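The Big Orange Bottle, and Other Laundry Room Joys

I have been looking forward to writing this one all week! The laundry corner is finished. Well, finished enough that I can walk in with a full armful of towels and put them down somewhere, and if you remember the state of things in August you will know what a leap forward that is.

For new readers: we live on the ground floor of an old building in Sturkcombe, and the "laundry room" is a slice of hallway behind the kitchen, with a door at one end and a very drafty window at the other. When we moved in it had a washer, a pipe that led nowhere, and one shelf so high that I kept the stepladder parked under it permanently. Everything we owned in the way of soap lived on the windowsill. Some of it fell into the sink whenever anyone slammed the back door.

So, the shelves. I ended up with two deep ones at chest height from Umport, the secondhand place out past the bus garage (go early, go with a friend who owns a van). My friend was Arif Chin, who not only owns the van but also a proper drill, and who put both shelves up in one afternoon while I held the level and made encouraging noises. The walls are crumbly old plaster and he had to move one bracket twice. You can still see the first holes. I've decided to hang the peg bag over them.

Then came my favorite part, which was pulling every single product out of every cupboard and off that windowsill and lining it all up on the kitchen floor. I love this stage of any tidy-up. There were duplicates of nearly everything, a bar of stain soap worn down to a sliver, and a box of washing soda that had turned into one solid brick (I whacked it with a rolling pin and it's perfectly good again). I also found the wool wash I accused my brother of borrowing. Sorry, Ikhsan! Yes, the whole Manurung family has heard about it by now.

My rule for the new shelves is simple: heavy things low, things I use every day at the front, and anything I can't remember buying goes in a box by the door for the neighbors. Powders have gone into old Cevent cookie tins with tight lids. They look cheerful in a row, and the hallway gets damp enough in winter that cardboard just doesn't last. The clothespins are in a bread basket. The delicate bags are rolled up in a mug with no handle.

The liquids took longer. I started out wanting everything poured into matching glass bottles, like in the magazines, and I even did one. It was slippery and heavy and I hated lifting it with wet hands. Then I looked at the bottles I already had and thought, why would I hide these? I adore a loud label. Plain white jugs make me feel as if I'm at the dentist, but a great big glossy bottle in proper tangerine orange? That makes me want to wash things!
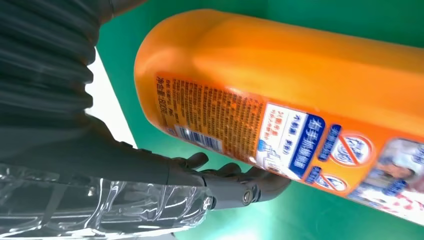 The orange giant, all 1800g of it, with its blue banner and those two round "no" signs.

I've been slowly learning to read Chinese packaging, very much at a beginner's pace, and laundry labels are wonderful practice. 净含量 is "net content," and once you know it you spot it on everything, from noodles to shampoo. The white characters on the blue banner, 有手抓痕, gave me more trouble. Word for word I get something like "has hand-grab marks," so grubby handprints is my best guess. Does anyone read it differently? Please tell me in the comments. I do love that there's a picture of fabric with pinkish-red spots on the label too. I have tea towels in exactly that condition.

A bottle this size needs to live on the bottom shelf, by the way. I keep a folded washcloth underneath to catch drips, and a little measuring cup beside it so I'm not tempted to pour straight from the bottle — I am a terrible over-pourer.

Still on the list: something for the drafty window, a hook for the ironing board, and a decision about the pipe. I have my eye on a striped Pelupessy runner for the floor as well, if it comes in a length that doesn't jam the door. I'll measure tonight, once the towels are out.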